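**Intro to Materials, Session 2: Why Metal Rusts**
Notes by Jeanie Farquharson, 05/10/2023

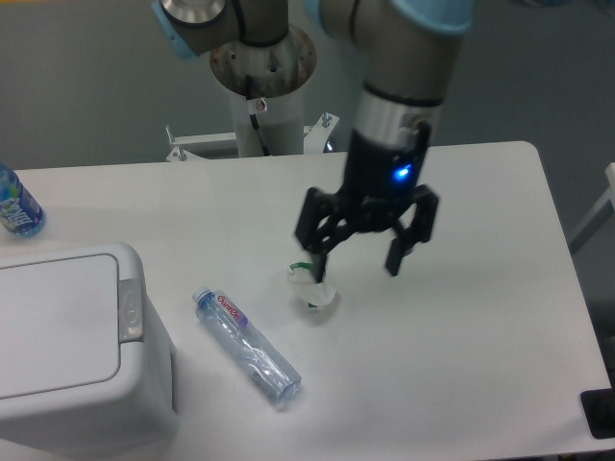 *Fig. 1. Round metal flange on a white column, scuffed and slightly rusted by the look of it.*

Rust is one of my favorite topics, so bear with me if I run long! Iron needs both water and oxygen to rust, and salt speeds the whole thing up (think of cars in January, after the road crews have been out).

The basic steps:

- Iron gives up electrons at one spot on the surface
- Oxygen and water take them up at another spot
- The products combine into the flaky orange stuff we all know

Flaky is the bad part. Aluminum forms an oxide too, but its layer clings tightly and shields the metal underneath. Rust lets air and water keep getting in, so the damage goes on and on.

Scratches matter a lot. Paint works by keeping water out, and one chip gives it a way in. Zinc coating is cleverer, and I love this one: the zinc corrodes first and protects the bare iron next to it!

**Before next time:** read the Paterson packet through page 80 and bring two steel nails, one of them galvanized.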